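4.2 Desk clearing and sorting

The second group of tasks concerns tables that have filled up with small objects over the course of a day. We chose this chore after the pilot interviews at Rivisholm, where residents ranked it well above vacuuming and well below laundry as a job they would hand to a machine. It is also a job in which failure is cheap. A dropped pen cap costs nothing, so a policy can be allowed to run to the end of an episode without an operator stepping in.

An episode begins with the table in whatever state the previous user left it. The policy must pick up each item, decide whether it belongs in a tray, in a drawer or with the waste, and put it there. We recorded 400 demonstrations with the hand-held tool and trained the policy, which we call Ukora, on all of them. Evaluation used 121 episodes on tables that did not appear in training. Sorting labels were assigned by Takeshi Yokoyama before each episode and were not changed afterward. 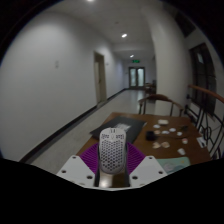 Figure 4. Demonstration with the hand-held gripper, desk-clearing task.

Grasp choice turned out to matter more than sorting. Our earlier system, Bassi, took every object from above at its narrowest width, a rule that works for blocks and bottles and does poorly on things with a curved back. People holding the tool do something different. In Figure 4 the mouse is held upright between the two ribbed fingers, with its perforated shell in the gap between them. Demonstrators varied in how they reached this kind of hold, and we did not instruct them. Ukora picked up the habit for rounded objects of similar size, including soap dishes and small brushes. It did not pick it up for flat pieces, which it still tried to pinch from above and often pushed along the surface.

Flat and very small items account for most of the remaining errors. Paper cards were the worst case. A person slides a card to the edge of the table and takes it there, and this motion is present in the demonstrations, but the policy began the slide and then closed the fingers too early. Adding further card demonstrations reduced the problem on plain tabletops and had no clear effect on tables with a mat or a large folder on them, where the card could catch on a raised edge.

Speed is the other limit. Ukora pauses before each grasp, and the pauses grow longer as the table gets more crowded. Residents who watched the evaluation commented on this more often than on dropped items. Several said they would accept a slow machine if it worked while they were out of the room, and that they would not wait beside it.

We compared these results with the Prasidness baseline, which was trained on 2,000 simulated episodes and no human demonstrations. The baseline sorted correctly when it had an object in hand, but lost more objects during the lift, mainly rounded ones. We take this as evidence that the sorting step is close to usable in a home and that the grasping step is not. Section 4.3 repeats the comparison for shelf stocking, where the objects are more uniform and the surfaces are kept clear by the staff.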